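# Ridged black pad vs blue rubber pad -- anyone run both on one gripper?

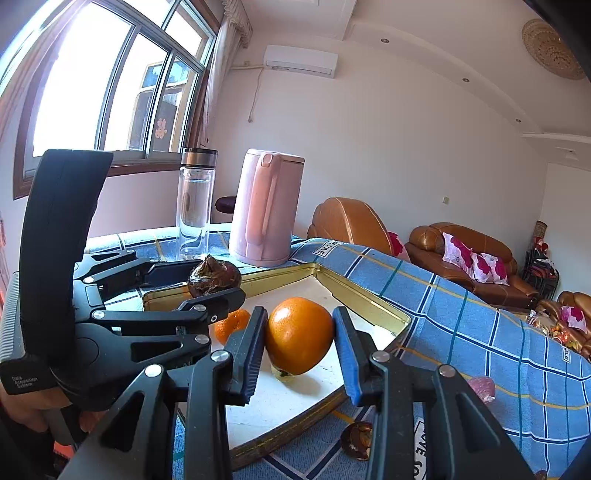 *Black ridged pad left, blue rubber right, orange on the tin lid.*

**plarn_grips**

Been wanting to try this for ages and I finally have a mixed set on the handheld! I'm recording fruit picks for Plarnunent and so far I'm at 250 takes with the mixed pads. I love how the blue side feels through the handle -- it seems to settle onto the peel where the ridged one sort of skates. Next up is the little mandarin behind it, then the dark wrinkled ones.

Has anybody here compared matched blue against mixed?

**shaikh_arm40**

Nice setup. I don't like mixed pads though. One side grips harder, the fruit rolls toward it as you close, and then your arm policy learns the roll. We did 2,419 grasps on the Terama arm with matched pads and I'd never go back.

**drerkside**

Disagree with shaikh, at least for round stuff. A bit of roll is fine if you keep the same pad on the same side every time. Where mixed bites you is flat objects.

Also, that glossy peel next to a bright window is going to be hard on your wrist camera. Try a take with the curtain drawn?

**plarn_grips**

Ooh, good call on the curtain. Pads have stayed on the same sides the whole time, so at least the roll is consistent, haha.

**shaikh_arm40**

Consistent on the handheld, sure. Then somebody mounts the fingers flipped on the arm. Ask me how I know.

**drerkside**

Label the fingers :)

**plarn_grips**

OK, plan: 40 takes matched blue, 40 matched ridged, same orange, same tray, curtain drawn for all of them. Will post the clips tonight -- I can't wait to see the mandarin ones!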